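Der Kollege, der keinen Schraubendreher braucht

Von Fereshteh Abbasi
Juni

97 Mal geteilt · 12 Kommentare

Seit Anfang des Jahres arbeitet bei Jollier in der Zerlegehalle ein Roboterarm mit, und ich gebe gern zu: Ich bin begeistert. Ich habe dort selbst vier Jahre lang alte Bürorechner auseinandergenommen, Netzteile raus, Platinen raus, Kabel in die Kiste, Gehäuse auf den Wagen. 80 Geräte in einer guten Schicht. Abends konnte ich kein Marmeladenglas mehr aufdrehen.

Wer so eine Arbeit nie gemacht hat, stellt sie sich gern als stumpf vor. Dabei ist jedes Gehäuse ein bisschen anders verbaut, jeder Hersteller hat seine eigenen Klammern und Käfige, und wer an der falschen Stelle zieht, hat eine Blechkante im Daumen. Genau deshalb hat mich so beeindruckt, wie die Leute in der Halle mit der Maschine umgehen. Saron Tesfamariam lernt sie jetzt an. Sie kennt jede Ecke, in der sich ein Kabelbaum verhakt, und dieses Wissen steht in keinem Handbuch!
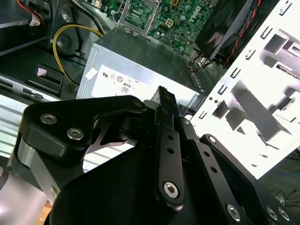

Früher wurde sie nach Stückzahl beurteilt, heute fragt man sie, in welcher Reihenfolge gegriffen werden soll. Das ist für mich der eigentliche Gewinn - und er kommt in den üblichen Debatten über wegfallende Stellen kaum vor. Afshin Bahrami aus der Spätschicht hat mir erzählt, dass er zum ersten Mal seit langem wieder Lust hat, Fehler aufzuschreiben, weil am nächsten Tag jemand danach fragt.

Natürlich gibt es Reibereien. Der Arm ist langsam, und mit verbogenem Blech tut er sich schwer. Es gibt auch einen berechtigten Streit darüber, wer die Zulage bekommt: nur die, die anlernen, oder die ganze Schicht? Ich bin klar für die ganze Schicht. Das Können, von dem die Maschine zehrt, haben alle zusammen aufgebaut, auch Amirhossein Pakzad, der mit Bildschirmen nichts zu tun haben will und trotzdem jeden verklemmten Lüfter löst.

Ich wünsche mir, dass andere Betriebe sich das ansehen, bevor sie Verträge unterschreiben. Fragt zuerst die Leute mit den kaputten Handgelenken, welchen Griff sie loswerden wollen. Bei Jollier war das die Sache mit den Netzteilen, da waren sich alle sofort einig. Als Nächstes sind die Laufwerke dran, und Saron hat schon eine Liste.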